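### 4.3 Spice retrieval in the simulated kitchen

Same policy as 4.2, no fine-tuning. Only the scene and the instruction change. Policy weights frozen at the Brinkmann checkpoint; the Skadlow baseline gets the same observations (one wrist view, two external views) and the same action limits.

The kitchen is one of the Karnstead layouts. Object start poses are resampled at reset, cabinetry and appliances are not. We ran 100 episodes per method, 30 seconds of simulated time each, and scored an episode as a success if the named object was held clear of the counter at timeout. Dropping and re-grasping is allowed. Knocking over a neighbour is logged seperately and doesn't count against the score.

Figure 6 gives one wrist view and two external views. Grasp centring is judged from the wrist view only, where both fingers can be compared against the container wall.

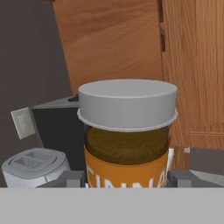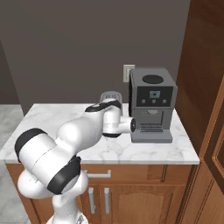
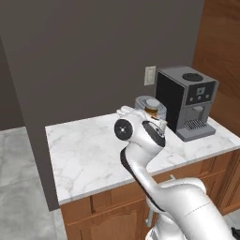
**Figure 6.** Simulated kitchen, spice retrieval. First panel: wrist view, labelled container between the fingers. Second and third panels: external views of the arm at the counter with the coffee machine.

### 4.4 Failure modes

Ketard finished 17 points ahead of Skadlow on final success. Most of the gap comes from the last few centimetres of approach, not from picking the wrong object. Three things worth flagging:

- **Occluded label.** Lettering curves away around the container, or the gripper body hides part of it. Both methods hesitate. Ketard usually recovers by rotating the wrist, Skadlow tends to close early.
- **Clutter near the appliance.** Targets spawned close to the coffee machine leave little room for the outer finger. Collision checks reject the first plan and the replanner is slow.
- **Translucent walls.** Depth is noisy on clear plastic, even rendered. Grasp height drifts low. Colour input alone did better then expected here, see Appendix C.

Failure labels were assigned by Frauke Engelhardt from replay, blind to method. Ambiguous replays went to a second pass. Labour cost is the main reason we haven't extended this to the remaining layouts.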